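Week 4 handout: Colour and finish in small interiors
Notes prepared by Palesa Oosthuizen

Carry-over from last week: bring your sample boards. Anyone still missing a grey card can get one at the front desk.

1. Value before hue
Squint at a room and the colours drop away. What remains is value, the lightness or darkness of each surface. Sort your samples by value first and leave hue until the second pass.

2. Undertone
Reddish-brown timber pushes neighbouring whites toward green. Test a white against the timber you will use, under the lamp you will use. The Rondudcombe flat was repainted for this reason.

3. Light sources
Warm lamps sit near 2,700 K. Check samples at 9 am and again at 4 pm.

4. White beside wood grain
A plain white surface reads as larger and flatter when there is grain near it. Shadows also show more clearly on the white.

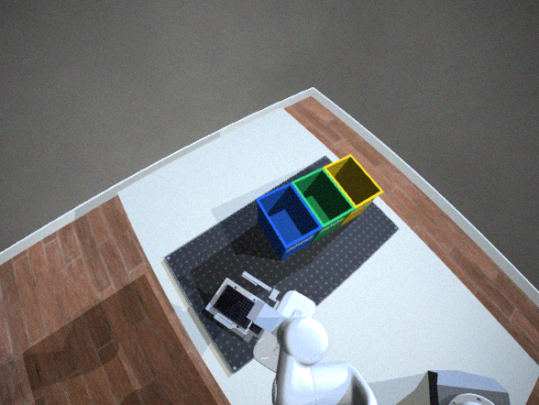
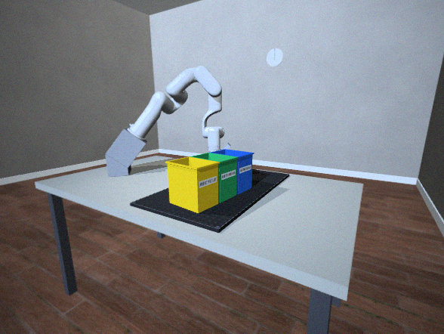

5. Sheen
Matte hides uneven plaster. Satin wipes down better and suits kitchens and halls. Keep gloss for trim.

For next week: read the Bozkurt chapter, pages 26 to 139, and draft a one-page finish schedule for the Grorus unit. Metric only.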